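Zohreh Ansari
Thread on the gray surface, start to finish. People keep asking in replies so I'm putting it all in one place.

I wanted one plain color with no pattern and no grain. It took me most of August to get there.
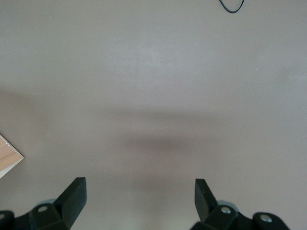 Before this I had a patterned vinyl that came with the room. It hid dirt very well, which I liked, and it made every small part I dropped disappear, which I did not like. I lost a set of tiny washers on it in the spring and found two of them months later with my bare foot.

So the main requirement was that I could see things on it. The second was that I could wipe it down without moving everything out of the room first.

I looked at white. White shows everything and it also throws light back at you. My room has a window on one side and by noon white would have been hard to look at.

I looked at black. A friend in Drindport has black in her workroom and she wipes it twice a day. I wipe things twice a week if I'm being good.

That left gray. There are a lot of grays. I ordered samples of nine of them and kept them on the sill for a week, moving them around when I remembered to.

Most of them went blue in the morning. Two went green in the evening under the lamp. The one I picked is a warm gray, close to taupe, and in some light it goes a little bit lilac. I did not notice the lilac on the sample. I noticed it once there was a lot of it.

I've decided I don't mind the lilac. If you would mind it, get a bigger sample than I did. Mine was about the size of a playing card and that is too small to judge a color by.

The color is called Drenau. I don't know what it means. The number on the can is 3632 and that's the part to write down, because the shop goes by number and looks at you blankly if you say the name.

Finish is matte. They also sell a satin. I tried the satin on a board and it picked up the lamp as a bright patch that moved when I moved. The matte just gets a bit lighter toward the light and a bit duller away from it.

Prep took longer than the coating. I pulled up the vinyl on a Monday and spent the rest of that week on the glue underneath.

For the glue: warm water, a wide scraper, and patience. I had a bottle of remover too and used it only on the worst corner. It smells strong, so open the window first. I opened it second.

After that, filler in the dents, then sanding, then vacuuming, then a damp cloth, then waiting overnight, then vacuuming again. The second vacuum picked up more than I expected.

Coating went on with a short roller. Thin coats. The instructions said two and I did three, as the second one still looked thin near the door.

Leave it alone between coats. I went in too early after the first one to get a book and left a heel mark. It sanded out but it cost me a day.

Someone asked about cost. I'm not going to post the receipts, but the samples and the filler added up to more than I had planned for, and the coating itself was less. Borrow a sander if you can.

Someone else asked if it's slippery. In socks, a little. In shoes, no. I haven't tried it with water on it and I don't plan to.

Now the cleaning part, which is what most of the messages are about.

A plain surface shows pale bits. Dust, lint, crumbs, bits of paper, whatever it is, if it's lighter than the gray you will see it. There are a few tiny white specks on mine in the photo up top. That's a normal day.

I thought this would bother me. It does the opposite, mostly, as I can see what needs doing and go straight to it. With the vinyl I was cleaning on faith.

What I use: a dry microfiber pad first, on a long handle. It picks up the light stuff without pushing it around. I go toward the door so I'm not walking back over what I've done.

Then a damp pad with plain water. Wring it out well. If it drips you get rings when it dries, and rings show on a matte finish more than you would think.

Soap only when something sticky has happened. A few drops in a bucket, then one more pass with plain water. I used too much soap the first time and the whole thing felt tacky until I rinsed it again.

Things I have tried and stopped using: the spray that says it adds shine (it adds patches of shine), the stiff broom (fine for a porch, left faint marks in here), and a sponge mop that I have now given away.

The pad I like is made by Wondard. It's nothing special, but it's flat and the edges are stitched so it doesn't shed. My old one shed, and I would clean the dust and leave the fuzz.

Wash the pads on their own. If they go in with towels they come out covered in towel.

I do the dry pass in the morning before I start anything. It takes less time than the kettle. The damp pass is once a week, or after I've been cutting something.

A tip if you're looking for dust or a dropped part: look across the surface from low down, with the light coming from the other side. Standing over it you get your own shadow right where you're trying to see. I keep a small flashlight on the shelf for this.

With that and the plain color I found a 4 mm screw in less than a minute last week. On the vinyl I would have just bought another bag.

Rugs: I don't have one down and I won't for a while. The can says to wait 20 days before putting anything rubber-backed on it. I'm going to wait longer than that – I don't want to find a rectangle under there.

Furniture is the same. Felt pads under every leg, and lift, don't drag. I have a steel cabinet from Sæther that is too heavy to lift alone, so it's staying out in the hall until my brother visits.

Would I do it again? Yes, with a bigger sample, and I would do the glue over two weeks in the evenings and not try to get through it in one.

I'd also take everything off the walls before sanding. I left a calendar up and it still has dust in the coil.

Touch-ups: I kept what was left of the can, taped the lid, and wrote the number and the room on the side. I also painted a scrap board with three coats so I have something to test cleaners on before they go anywhere near the real thing. That board has been more useful than I thought it would be. The shine spray lives on there forever.

A couple of people asked whether it makes the room feel cold. It's a warm gray, so no, not to me. The walls are cream and the two get along. With bright white walls it might look dingier, I don't know.

Still to do: the strip behind the door, where I ran out of roller and patience, and the baseboards, which looked fine until they had something clean next to them.

I'll add to this thread when the cabinet is in. If you have a good way to get a heavy cabinet over a threshold without scraping anything, please reply with it.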